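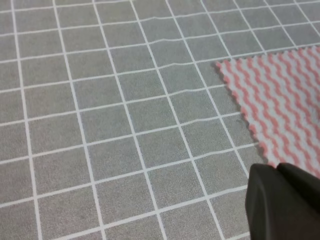
Plandolton Netball Club – minutes of the winter meeting, Saturday, January 18, 2020

I took the notes again, so grumble at me if I've got anything wrong. We had 31 members squeezed into the clubroom, which is our best turnout since the move!

1. Last minutes
Agreed, once I'd corrected the score of the Gronov match (sorry, Gronov).

2. League
The first team are second with 6 games left. Sidham away is the big one and we've got to be there early, as their car park fills up with the swimmers. I'm driving one carload and still need 2 more drivers – please shout if you can do it.

3. Kit
We talked for ages about new bibs. Woldemariam Sports have sent a price and most of us liked it, though a few wanted to see the dark green first. I'll ask them for a sample and bring it to training.
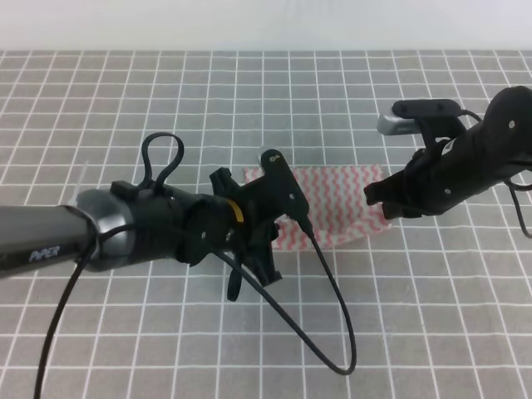
Striped cloth on the gridded mat.

4. Juniors
The under-13s want a later start on training nights and the hall can do it from February. Everyone was in favour, me included.

5. Any other business
Match teas: Sidham do hot food now and we were asked if we should too. Left for next time. I closed the meeting and we stacked the chairs.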